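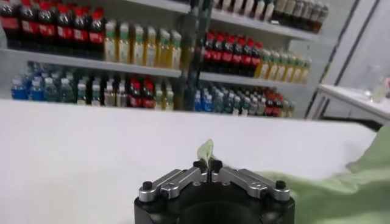 Figure 2. Wrist-camera view of the Moria fingers holding a thin, pale green, leaf-like item over the white tabletop. A light green cloth lies at the right, and bottle shelving stands behind.

4.2 Thin and flexible items

The sales material for the Moria kit makes its strongest claim about objects that other two-finger grippers handle badly: leaves, labels, folded paper, loose fabric. Dreßler, the supplier, describes the fingertips as "ready for delicate goods out of the box" and lists store restocking and light sorting as intended uses. We bought the kit at the normal price and installed it from the printed instructions, without help from the supplier's engineers. We wanted to know how much of the claim would survive in the hands of an ordinary buyer.

A grasp like the one in Figure 2 is the kind of result that appears in the brochure. The item is pinched between the two black tips and stands upright above them. As evidence it is worth very little. A still says nothing about how many attempts came before it, whether the item was marked by the tips, or whether it stayed put once the arm moved. For that reason we scored whole attempts from approach to release, and we give no credit in the tables for a good-looking hold that was lost on the way to the target.

We logged 2,927 attempts with the kit at the Drallau site. Of these, 1,537 used thin or flexible items, and the rest used bottles and other rigid goods. Rigid goods gave us few surprises, and we discuss them only briefly in Section 4.4. The thin items are where the kit is supposed to earn its price, and where we have the most doubts.

The first doubt concerns the word "delicate." The kit has one setting for closing force that the user can reach from the supplied software, and its scale has no units. The manual advises the buyer to "start low and adjust." We did so, and found that a value suited to cloth was often wrong for leaves. Paper fell somewhere between the two, depending on how it was folded. An experienced operator gets a feel for this within an afternoon. It is hard to see why a product sold to people without such operators should depend on that feel, or why the supplier could not print a table of starting values.

The second doubt is about the rounded tips. They are small, which helps when reaching for the edge of a single leaf, but the contact area is small too. Items held near one end tended to swing or turn between the tips during fast moves. Slowing the arm reduced the problem. It also made the advertised cycle time impossible to reach, and the brochure does not say at which speed its own figures were obtained. We asked. The reply pointed us back to the brochure.

Third, there is the camera software. The kit comes with a detection package that draws a suggested grasp point over the wrist view. With the green cloth on the table, the package sometimes offered grasp points on its folds when the target was a green item elsewhere. We left the cloth in for part of the series, as real work surfaces have things lying on them. The bottle shelves caused less trouble than we feared, perhaps owing to their distance. We would not generalize from one room with even lighting, and we would ask the supplier not to do so either.

We excluded 172 attempts from the analysis. In all of them the control program stopped responding before the fingers had closed, and no grasp could be scored. Kgomotso Shezi and Jarmo Kemppainen disagreed over this decision. Shezi argued that a buyer would count a frozen program as a failure, and that leaving these attempts out flatters the product. Kemppainen held that the fault may lie in our own network setup and should not be charged to the gripper. Both views have merit. We report the main results without the excluded attempts and list them separately in the appendix, where readers can add them back.

An update to the software arrived in December, after most of the series was complete. According to its release notes it improves "stability and grasp confidence." The second of these is a number shown on the screen. In a short repeat of the leaf series the displayed confidence was higher than before, while the share of items delivered to the target changed too little for us to call it an improvement.

We also considered the Flonmont fingertip set, an optional extra with wider pads that the supplier recommended when we reported the swinging. It is sold separately. We did not test it, and the results in this section apply only to the tips that come in the box.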